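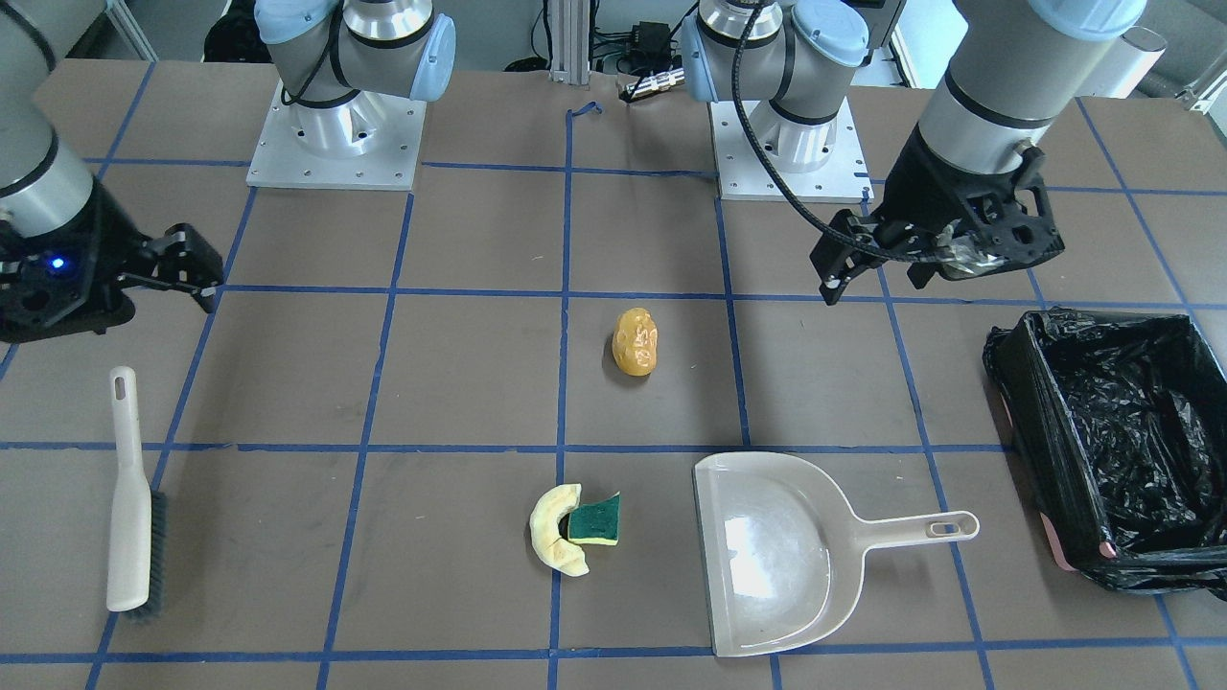
Chapter 5. Clearing and Sweeping a Work Surface

5.1 Dividing the surface

A flat table is cleared most reliably when it is treated as a set of small areas. The usual method is to lay brown paper over the top and mark it into large squares with blue masking tape, the strips running in straight rows and columns. Each square is then dealt with in turn, beginning with those furthest from the person working. An object is assigned to the square that holds the greater part of its base. A toy potato standing upright inside one square presents no difficulty. A sponge resting against another object is lifted first, and the second object is assigned only after the sponge has been removed.

Tape edges hold crumbs. A stroke made along the tape leaves less behind than a stroke made across it, and the final stroke in any square should run parallel to the nearest strip.

5.2 The dustpan

The pan is laid flat with its straight front edge towards the material to be collected. The raised rim, which runs round the back and sides, retains what has been swept in. In the arrangement shown, the pan straddles a line of tape with the scoop facing the centre of the table. Wogan's rule, used throughout this book, is that the pan stays still while the brush is moving.

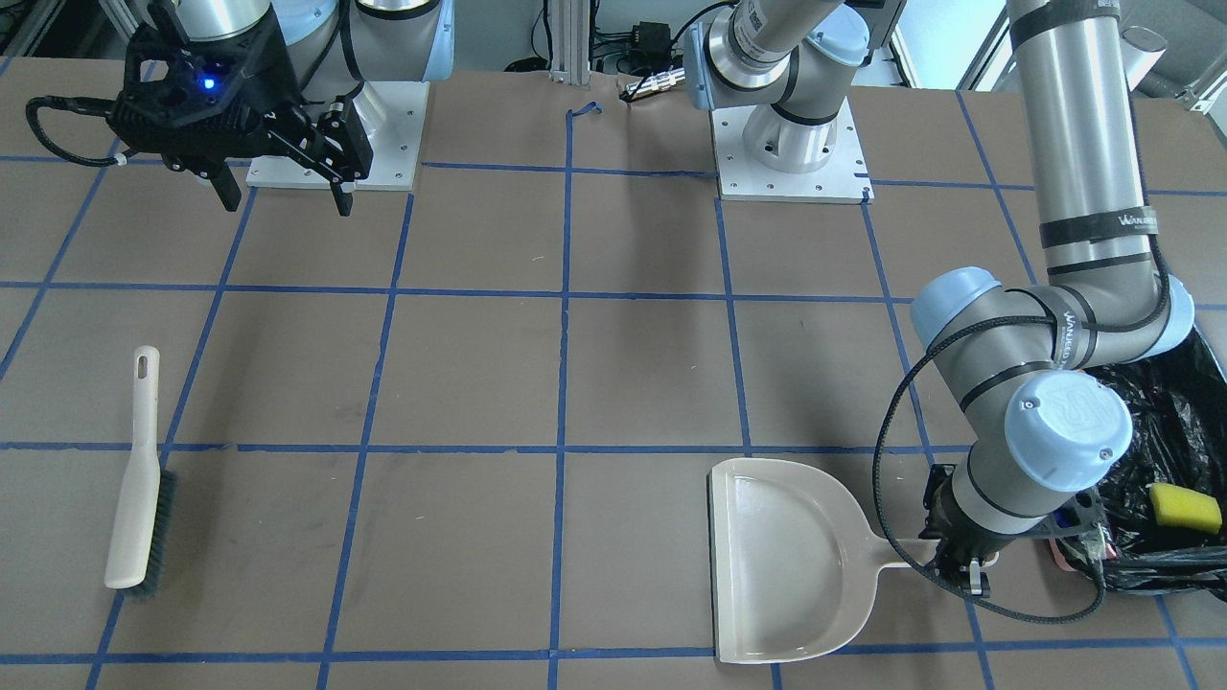 5.3 Handles with a slot

Many handles end in an oval slot by which the tool can be hung. On the cream-coloured handle below, the slot lies near the rounded tip and has a thick moulded rim. The edges of the handle are raised and the centre is slightly recessed. A recessed handle should be wiped along its length after use, as dust settles in the hollow. The slot is wiped separately.
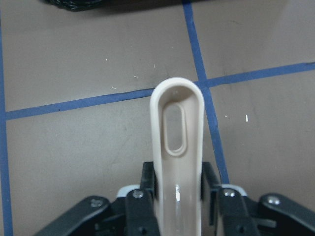 5.4 Handles with a taper

The second form is broad at one end and narrows to a plain shaft. It is gripped on the narrow part, with equal pressure on both sides. A raised bulge may stand where the taper finishes, and a hole may pass through the shaft lower down. Glossy white plastic shows marks readily and is suitable for inspection exercises.
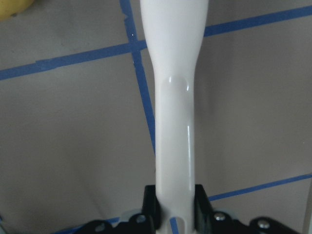 Grip position is recorded before any comparison of strokes is made. In Exercise 5.1 the reader makes 18 strokes with the hand close to the hole, then repeats the set with the hand nearer the taper, noting the material left in each square.

Reader comments

Fotis Galanis
Section 5.1 says furthest squares first, but the worksheet has them nearest first. Which is correct?

Suqin Qin
Furthest first. The worksheet was corrected in the December printing.

Hongjun Zeng
Exercise 5.1 works equally well with dry rice. We use 100 grains per square so that the remainder can be given as a percentage.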